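Labeling a push-button station so the next person can read it

Quick one this month. Had 2 calls last week about stations with no labels at all, so here goes.

Before anything else: power off at the disconnect, lock it, tag it, test it. Then open your drawing. No drawing? Trace each wire and write down what every button does BEFORE you print a single label. Do not go by color. Green is usually start, red is usually stop, usually isn't good enough.

What you need:
label printer, black on white tape
rubbing alcohol and a clean rag
small screwdriver
tweezers
pencil

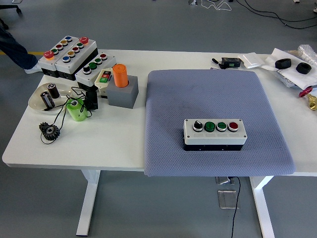

Shop Notes, Issue 50, p. 7

Blank label windows under the buttons are where the text goes. Keep it short - START, STOP, JOG. Two words max. All caps reads better from a few feet back. For a selector switch you need the positions too, so HAND / OFF / AUTO or whatever the drawing says.

Steps

1. Wipe the lid with alcohol. Let it dry all the way, tape wont hold otherwise.
2. Measure the window, print one test label, lay it in dry.
3. Fits? Print the rest at the same size.
4. Tweezers, left end first, press flat.
5. Put the station number on the side of the box, same as the drawing. Ours start at 101.
6. Power back on and try every button against its label. Get a second person to read them out loud.

Mark up the drawing the same day. Seperate copy goes in the panel door.

Questions to Nghĩa Đỗ at the Stalport shop, mornings best.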